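From: Kamlesh Sengar
To: Small Kitchens list
Date: Oct 3, 2020
Subject: Re: Setting out before you light the hob

Bhupendra Mishra wrote:
> I have gone back to a gas hob after years of electric and I keep
> running out of room. Everything ends up next to the burner and then I
> am reaching over the flame for a spoon. Has anyone got a routine that
> works on a short worktop? Also, are coloured dishes any use or do they
> just look nice? My wife wants the Ruvia ones.
>
> Bhupendra

Bhupendra, yes, yes, get the coloured ones! I held out for ages and now I'm a complete convert. We have pale blue and lavender in the Clurthorpe flat (mine aren't Ruvia, they came from the market at Trernmont in April) and I love them more than is sensible. On a grey speckled top they show up beautifully, so you never put a pan down on a plate by mistake.

My whole routine comes down to one plate. It goes on the counter to the left of the hob, and anything small lives on it: the cup with the measured spices, the spoon, whatever needs to be in reach. When I want the space back I lift the plate and the lot goes with it. The big bowl is for chopped veg, and I move that about as I need to. 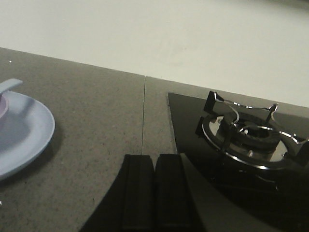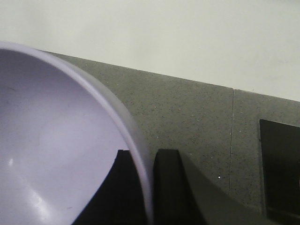 Plate and cup by the burner first, then the lavender bowl.

1. Before you light anything

Put the plate down and fill it. Handles point towards the hand you stir with, and nothing goes over the seam in the worktop on the hob side. That join is my border and I'm very strict about it (Isah moves things across when I'm not looking).

2. The bowl

Get one bigger than you think you want. I do onions for 4 people in mine and there's still room to toss them with salt. A thick rim is lovely to get hold of too. Pale colours do show scuffs on the inside, so if that sort of thing bothers you, go darker. It doesn't bother me a bit.

3. Pan support

Sit the pan on it cold and give it a nudge. If it rocks, turn the support a little before you cook. Ours has prongs that stick up, and my smallest pan took some getting used to.

4. Afterwards

Cup and spoon into the bowl, plate under the lot, one trip to the sink. I wipe the black glass once it has cooled, and it shows every single splash, I warn you.

Let us know which colour wins! And if your wife has found somewhere selling the small cups in sets of 2, please send the name, I'd like another pair.

Kamlesh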